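4. Floor finish and dust visibility in small commercial interiors

4.1 Background

Complaints about cleaning in small commercial buildings are usually recorded as complaints about cleaning staff or about the cleaning schedule. The finish of the floor is rarely noted. In the complaint logs we collected from the Sturmont building, the material underfoot was named in only 13 entries, although a large share of the others described dirt that had been "missed" or that "came back by noon." Bhardwaj made the first reading of these logs and suggested that many of them might have more to do with contrast than with the amount of soil on the floor.

Contrast between soil and surface depends on the color of both. Household and office dust is mostly pale: skin flakes, paper and textile fiber, plaster, and fine mineral grit brought in on shoes. On a pale floor this material blends in until it collects along an edge. On a dark floor single particles can be picked out from standing height. Patterned floors fall somewhere between, and the effect of the pattern depends on how close its marks are in size and color to the soil itself.

4.2 Sites and method

Floors were examined in 5 buildings over one heating season. Three had light finishes throughout. The Aslow and Sturmont buildings had at least one dark stone or stone-look floor in regular use. All were cleaned by the same contractor, Bramis, with a dry microfiber pass each evening and a damp pass 2 times a week. The contractor agreed to keep the same products and the same pad type for the length of the study.

In each building we marked out test areas near an entrance, in a corridor and in at least one inside corner. Soil was collected from the marked areas with a hand vacuum fitted with a weighed filter. Before each collection, occupants who happened to be passing were asked to rate the floor on a short scale running from "clean" to "needs cleaning now." They were not told what the rating was for. In total 748 ratings were usable. Ratings given while the floor was still damp from cleaning were left out, as were those given under emergency lighting during the December power work at Aslow.

Awasthi carried out the weighing and did not see the ratings until all the filters had been processed. Lighting was measured at floor level at the time of each rating. Daylight varied a good deal in the entrance areas and hardly at all in the corridors, so the two are reported separately in Section 5.

4.3 Results by finish

Dark floors were rated as dirtier than light floors carrying the same weight of soil. The gap was widest at low soil levels, where a light floor was nearly always called clean. At high soil levels the ratings for the two finishes came together – at that point grit could be felt underfoot and color mattered less.

Veined dark floors gave mixed results. We had expected the veining to hide pale debris, and in the corridors it did so to some extent. The lines broke up the surface, and raters looking down its length tended to give it a better score than a plain dark floor. In corners the benefit was smaller. People stood closer and looked straight down, and a fleck is a different shape from a vein. Figure 6 gives an example of this type of finish meeting a lighter wall.
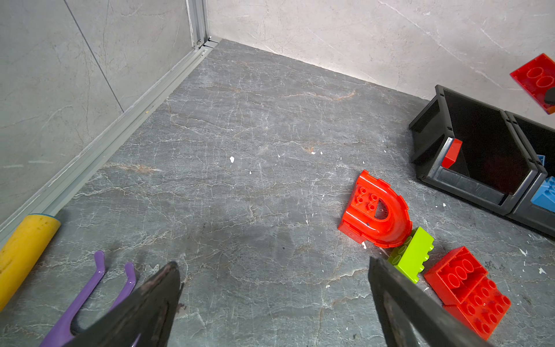
Figure 6. Dark slate-colored floor with thin white and rust-orange veins, meeting light gray marble-look walls at an inside corner. Small white flecks of debris are scattered over the floor. A silver aluminum trim strip runs along the base of the left wall.

4.4 Edges and corners

Corners were rated worse than open floor in every building. Part of this was real: filters from the corner areas were heavier than those from the corridors. Flat mops with a rigid frame do not reach fully into an inside corner, and the Tripathi edge tool that the contractor carried for this purpose was used irregularly. Where it was used, corner soil fell close to the corridor level.

Wall color may also play a part. A pale wall beside a dark floor gives a hard line at the base, and several raters said that they judged the floor by how clean that line looked. Our sample does not allow this to be separated from the soil effect. Metal trim was present in too few of the test areas for any comparison between trimmed and untrimmed edges.

4.5 Limits

The buildings were not chosen at random, and the dark floors were in the two busiest. Traffic was controlled for by weight of soil only. Raters in the Sturmont building had also been through a dispute over cleaning hours the year before, and some may have come to the question with a settled view. Gloss was not measured. A polished dark floor may behave differently from a matte one, and this should be tested before the results are used to set cleaning schedules.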